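Reglas de la casa para simular antes de mover el brazo

2021-02-03

En diciembre cerramos la primera ronda de pruebas de Liltavitz y me quedé con un cuaderno lleno de notas sueltas. Las he pasado a limpio porque Yoon-hee Kwak me pidió algo que pudiera leer una persona recién llegada al grupo. Lo dejo también en el blog. Son las normas que seguimos en Saarela, en un equipo pequeño, y no sustituyen a la normativa de seguridad de máquinas ni a la evaluación de riesgos de la celda.

Nombres y versiones

Cada escena lleva un identificador y un número de versión. Si alguien mueve una pared dos centímetros, sube la versión. Parece excesivo hasta que hay que comparar dos tandas y una de ellas se hizo con la mesa en otro sitio. En la primera ronda tuvimos 137 ejecuciones y 22 hubo que repetirlas por este motivo. No fallaba nada en el control: no sabíamos con qué escena se habían lanzado.

El fichero de la escena y el fichero de parámetros se guardan juntos. La semilla aleatoria va en el de parámetros, nunca en la línea de comandos. Fionnuala Nic Giolla escribió un script que rechaza cualquier ejecución sin semilla declarada y desde entonces se discute bastante menos.

Unidades y ejes

Metros, radianes, kilogramos. Los modelos que llegan de fuera en milímetros se convierten al importarlos y se vuelven a guardar ya convertidos. No se admite un factor de escala dentro de la escena.

El eje Z de la pinza apunta hacia las puntas de los dedos. Hubo una época en que la mitad del código suponía lo contrario y lo arreglábamos con un signo menos en el último momento. Quien encuentre todavía uno de esos signos, que abra una incidencia y no lo borre por su cuenta - puede haber otro que lo compense más arriba.

Geometría de colisión

La malla visual y la de colisión se revisan por separado. Es fácil dar por buena una pinza porque se ve bien y descubrir luego que la colisión de un dedo termina antes que el dibujo. Pedimos una vista con las dos superpuestas antes de aprobar cualquier cambio en el modelo.

El margen mínimo respecto a superficies fijas se declara en el fichero de parámetros. Si una prueba necesita acercarse más, se cambia ahí, con un comentario y con la firma de quien lo autoriza. Bajar el margen desde el código del planificador está prohibido. Lo hice yo una vez, por prisa, y Kyung-hwa Ban tardó una tarde en encontrarlo.

Texturas y luz

Los colores planos sirven para depurar. Para evaluar percepción usamos variación de textura en al menos una superficie grande, y se anota en cuál. También anotamos la intensidad de la luz y su posición. Lo que no vale es presentar resultados de percepción obtenidos con luz uniforme sin decirlo.

Yu-na Kwon es partidaria de variar todas las superficies desde el primer día. Yo prefiero empezar por una, porque cuando algo se rompe quiero saber dónde mirar. De momento la norma escrita es la mía, pero lo revisaremos.

Vista de muñeca

De todas las vistas, la de muñeca es la que más problemas nos ha dado y la que menos se revisaba. Estas son las comprobaciones antes de lanzar una tanda:

La pinza arranca abierta y sin pieza. Se confirma con el estado de las articulaciones y después mirando la vista. Con una sola de las dos cosas no basta.

Los dos dedos tienen que verse hasta la punta. Si la palma tapa la base no pasa nada, pero sin puntas visibles no se puede juzgar una aproximación.

Tiene que distinguirse dónde acaba una superficie y empieza la siguiente. Una pared gris con textura junto a un plano marrón liso se separa bien. Dos marrones oscuros contiguos se confunden, y en ese caso se cambia el color de uno y se sube la versión de la escena.

Delante de una pared o cerca de un rincón se reduce la velocidad a la mitad y se guarda una captura de la posición de partida junto a los parámetros.
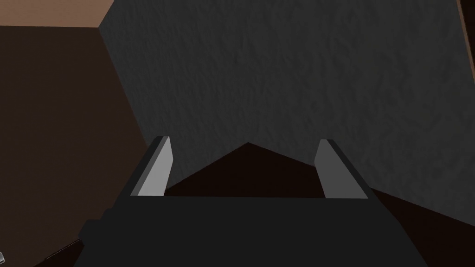
Paso al brazo real

Ninguna trayectoria pasa al brazo si no ha terminado sin contacto en simulación con la misma versión de escena que se va a montar. La primera ejecución real se hace a velocidad reducida, sin pieza y con dos personas, una de ellas con la mano en la parada de emergencia y sin otra tarea. La segunda persona lleva el portátil y lee en voz alta el identificador de la escena antes de arrancar.

Si hay que parar, se apunta el motivo en el momento, aunque sea una línea. Falta por escribir la parte de calibración, que lleva Yu-na Heo. Cuando la tenga la añadiré en otra entrada.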